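Garnorholm Household Care Study
Progress report to the Handden Fund, November 2018
Prepared by Callum Marsden

1. Status

Work on dusting methods for small open shelving is on schedule. The written procedure for two-tier units has been revised once since the last report, and the revision is now in use at Lalport. Spending to date is within the approved budget. No change to the end date is requested.

2. Work completed

The log holds 1,152 cleaning passes. Of these, 598 were made on top boards and the remainder on lower boards. Each entry gives the board, the type of duster, the direction of the stroke and the result of a check of the surface after the pass. Entries with no result were sent back and are not in the total.

The top board is the simpler case. It is open from above, and scraps can be moved to one end in a single direction. The lower board is reached from the front, under the board above it, and the uprights limit the angle of the handle. The first draft of the procedure treated both boards alike. The revised draft deals with them separately and requires the top board to be finished first, so that anything that falls is picked up on the second pass.

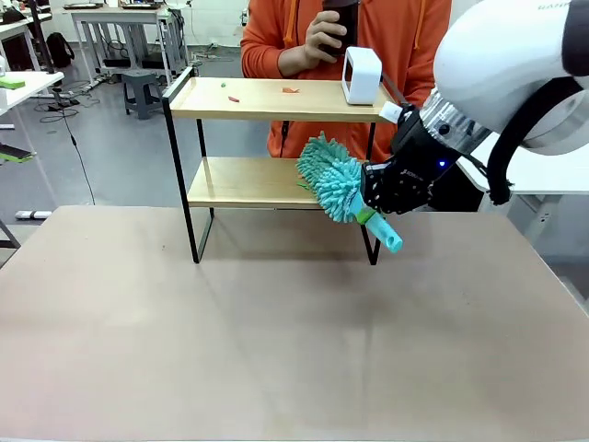
Front edges have been given their own line in the log. In the first draft the edge was counted as part of the board, and a missed edge could not be told apart from a missed corner. The change applies from May onward. Older entries have not been rewritten.

3. Materials

Chenille dusters remain the standard tool for this phase. The long strands follow the edge of a board and reach behind a thin upright with little pressure. Their weak point is upkeep. Lint and small scraps work down between the strands and can be dropped on the next shelf. The procedure now calls for the head to be looked over along its full length between shelves and shaken out away from the work table. Some 500 passes were logged before this step was added, and they are marked as such.

A flat cloth supplied by Mak was also tried on lower boards. It held fine dust well but pushed larger scraps ahead of it and over the back edge. It will be kept as a second step only. 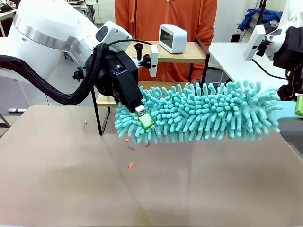 Lalport has asked that the check of the head be made shorter. Their comment on the draft was that turning it once and looking at both sides should be enough, and that the present wording slows the work on units with only two boards. The request is accepted for two-tier units and will be tested on taller ones.

4. Next period

- Issue the third draft of the procedure, with the shorter check.
- Begin passes on units with three or more boards.
- Compare washed and new duster heads on the same set of boards.
- Send the cleaned log to Handden in the agreed format.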